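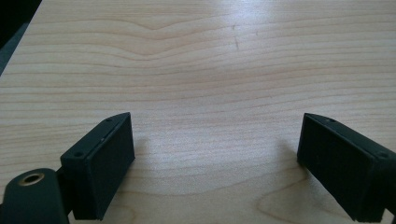 Open jaws over the table at the Brallance open day.

I went to the open day at Brallance in April expecting to stand politely at the back for half an hour and go home with a free pen. I stayed until they started stacking the chairs, and I came home with two pages of notes, nearly all of them about my own kitchen table. If you ever get the chance to visit a robot workshop, go, even if you can't tell one end of a motor from the other (I can't!). The people who work with these machines spend their days thinking about how to pick things up and put them down again, and so do the rest of us.

The demonstration I liked best used a gripper you hold in your own hand. It has two black fingers that face each other, each with a flat pad on the inside, and you steer it about and do ordinary little jobs with it. We were told it was a way of showing a robot how a person goes about things. I had a turn, and let me tell you, it makes you notice your own bad habits very quickly.

Open wide before you reach. My instinct was to come in with the jaws half shut and nudge the thing until it fit. The young woman running the table had me back off, open up all the way, come down over the object and only then close. I have been doing the same with my kitchen tongs ever since, and I can't remember when I last tore a piece of fish. My tongs are 19 years old and have never worked better.

Flat pads beat a hard squeeze. A broad, flat face holds with much less pressure than a narrow tip. If you have a jar lid that won't budge, wrap a wide rubber band around it, or lay a piece of that rubbery shelf liner over the top, and use your whole palm. For workshop clamps, glue a scrap of cork or old leather to each jaw and you won't leave dents in your good wood.

Look at the table from low down. A pale, shiny top is a lovely thing to work on, but overhead light bounces off it and hides whatever is there. I bent down for a better look at what my fingers were doing, and the whole surface changed on me, grain and all.

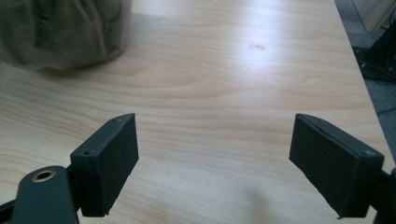
So now, when I wipe down at home, I crouch until my eyes are nearly level with the wood and look toward the window. Smudges show up that I would have sworn weren't there. For a brownish mark on a finished top, start with a soft cloth wrung out in warm water and one small drop of dish soap, and go with the grain. Dry it right away. If the mark is still there, try a little baking soda mixed to a paste, dabbed on with a fingertip and wiped off gently, but test it first on a spot that doesn't show — I once dulled a patch the size of a saucer by being impatient.

Give yourself a clear stretch in the middle. Bags and coats creep onto any table if you let them. Mine now go to the far corner, or better yet on a hook, before I start rolling out dough or sorting screws.

Mind your cords, too. If you run a mixer or a glue gun at the table, bring the cord off the side where you aren't standing and gather the slack with a twist tie. Bread bag ties are perfect for this and I keep a jelly jar full of them.

Check the little screws. I asked what goes wrong most often and was told that small screws work loose. I went home and did the pan handles, the drawer pulls and the stepladder, and several took a good half turn. Once each season is plenty.

The open day was free, by the way, and the 102 bus stops at the corner. Wear flat shoes, as there is a lot of standing, and do take your turn when they offer it.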